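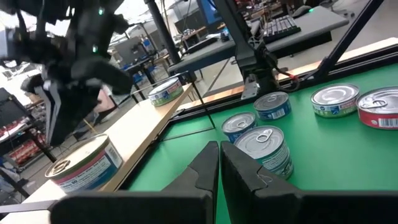 Cans on the green table

How long do canned goods really keep past the date??

Posted by Tapio Heiskanen, 10 September 2022

Ok so my aunt moved out of her place in Grornthorpe and I got the pantry. All of it. Beans, tomatoes, peaches, tuna, some kind of ham, soup I've never heard of. A lot of it has a best by date from December, two or three years back. A few have no date I can find, only a stamped code on the bottom that means nothing to me.

No rust on most of them. Two have dents, one pretty bad right by the rim. They were in a cupboard next to the furnace so it got warm in there in winter, dunno if that matters.

My wife wants to toss everything. I hate wasting food and I figure I've got $300 worth of stuff sitting there. What's safe, what isn't? And is there a trick to reading the codes? Don't want to make the kids sick.

Also what do people use for shelves in a basement? Mine is damp-ish.

Aatos Hyvönen
Typing this on my break so short version.

Best by is quality, not safety, for most canned stuff. Low acid things – beans, corn, tuna, meat – hold up for years if the can is sound. High acid is the one to watch. Tomatoes, pineapple, peaches, anything with vinegar. Acid works on the can from the inside. Taste goes tinny first. I go 18 months on tomatoes and then they get used or they go.

Dents: small one on the side, fine. Dent on the rim or the seam, throw it out. Sharp dent you could lay a finger in, throw it out. So your bad one is garbage, sorry.

Bulging, leaking, spurts when you open it, smells off – out. Don't taste it to check!! Botulism doesn't always smell. Wrap it in a bag first so the dog or whoever doesn't get into it.

Furnace cupboard is not great. Heat shortens everything. Doesn't make it dangerous unless it got really hot for a long time, but I'd use those up first and not plan on keeping them another three years.
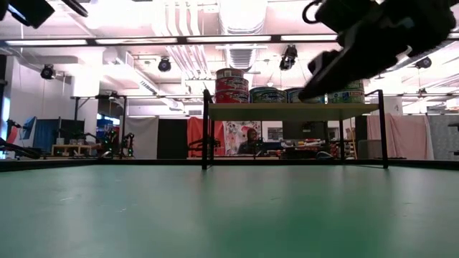

And once you've sorted them, write the year on the lid with a marker, big. Newest in the back. I did a whole cupboard that way in one evening and havent lost a can since. Put the mystery ones with no date in their own row and eat those this month or let them go.

Codes: every company does it different. Often there's a letter or number for the month, then the day, then a single digit for the year. So a 9 could be 2019 or 2009, which is the annoying part. Sometimes it's the day of the year instead, like 293 would be October 20. Call the number on the label and read it to them, they'll usually tell you.

One more, the ham. Check if it says keep refrigerated. Some canned hams do and people miss it. If it says that and it sat by a furnace, do not eat it.

hillutari
just throw them out. its not worth it over a can of beans

Kettunen
Disagree with hillutari, that's a lot of good food. My parents ran a small grocery and we ate the out of date cans our whole childhood. Never sick once. Well, not from that.

For the basement shelves – metal wire kind, and get the bottom shelf up off the floor a few inches. Solid wood on a damp floor gets moldy underneath and you won't see it until it's bad. Don't push it tight against the outside wall either. Leave a gap for air. Cheap dehumidifier if you can swing it. Rust is what kills cans in a basement, a little surface rust wipes off and is ok, if it's deep or flaky toss the can.

Glass jars are a differnt thing, check that the button on the lid is down.

Tapio Heiskanen
Thanks, this helps a lot. Found the ham. It says keep refrigerated. So that's gone, and the rim one. Tomatoes were older than I thought so those went too. Wife is ok with keeping the beans and tuna. Calling about the soup codes tomorrow.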